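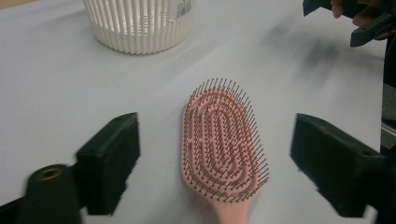
Newsroom > Press Releases > Salon Supply

Products Wholesale Salon Education Newsroom Contact

Bondska Moves Pralolier Hair Care Range to Single Wholesale Catalog

Revised case sizes, one price list and a new returns process apply to all salon accounts

September 20, 2026 — Bondska, a wholesale supplier of hair care goods to salons and independent stylists, has combined its regional order books into a single catalog covering the full Pralolier range. The catalog lists 282 items and replaces the separate eastern, central and western editions. It applies to all new orders from salon accounts. Orders already confirmed will be filled at the prices and case sizes shown on the original confirmation.

The Pralolier range includes shampoo, conditioner, leave-in treatments, combs, brushes and sectioning clips. Under the regional editions, the same item could carry up to three stock codes and was sometimes packed in different case quantities depending on the shipping point. Each item now has one code and one case size. Old codes will continue to work in the online ordering system and will be converted at checkout. They will not be accepted on paper or emailed orders.

"Most of the calls our account desk handled in June were about codes," said Moushumi Paul, director of wholesale operations at Bondska. "A salon with two locations would order the same conditioner for both and receive two different invoices. The product in the bottle was identical. The paperwork was the problem, and that is what we have changed."

Case sizes

Liquid products will ship in cases of 20 units. Mixed cases are available for shampoo and conditioner of the same formula. Leave-in treatments cannot be mixed with rinse-out products. Combs, brushes and clips are sold by the piece, with no minimum quantity, when ordered together with at least one case of a liquid product. Orders made up only of tools carry a handling charge, shown in the cart before payment.

Back-bar sizes of the shampoo and conditioner remain available. The pump is now a separate line in the catalog, so that salons reordering a refill do not have to buy a second pump. Pumps from the previous bottle design fit the current neck.

Pricing

The single price list was set item by item. Prices for 88 items are lower than in any of the three former editions. Others match one of the earlier regional prices. Freight is no longer built into the item price and appears as its own line on the invoice. Account holders can download a comparison sheet showing their former regional price next to the new one.

Standing orders will be converted automatically. Where a standing order quantity does not match a full case, it will be rounded down to the nearest case, and the account holder will be asked to approve the change. Standing orders for less than one case will be placed on hold until the account holder confirms a new quantity.

Warehousing

Stock for the catalog will be held at the Munshi distribution center, which has been refitted with 654 additional pallet positions. The two smaller sites that served the eastern and western editions will stay open as transfer points and will not hold stock overnight. Order cutoff times are unchanged for accounts served from the central region. Other accounts should check the cutoff table in the ordering system — several routes have moved to an earlier pickup.

"We ran both systems side by side before the switch and compared pick lists line by line," said Pranab Sivakumar, warehouse systems manager at Munshi. "The main differences were in brushes and combs, where color names had drifted between the editions. Those names are now fixed at the item level."

Testing and labeling

Batch testing of liquid products continues under an existing contract with Histamard, an independent laboratory. The scope of testing has not changed. Batch numbers will be printed on the outer case label as well as on the bottle, which allows a salon to check a full case without opening it. Ingredient lists are unchanged for all formulas.

Returns

Unopened cases may be returned within the period stated on the invoice. Opened cases may be returned only for damage or a fault in the product. Tools may be returned if the seal is intact. Used brushes and combs are not accepted for hygiene reasons. Return requests are made through the ordering system, and a printed return form is no longer required.

Thilini Thambiah, who manages salon accounts for Bondska, said account holders should review their saved delivery addresses before placing a first order from the new catalog. Addresses with missing suite numbers have been flagged for correction.

About Bondska

Bondska supplies hair care products and tools to licensed salons, barbershops and independent stylists. It does not sell directly to consumers.

Media contact: Anjana Mridha, Communications, Bondska

Wholesale account questions: Thilini Selvanayagam, Account Services, Bondska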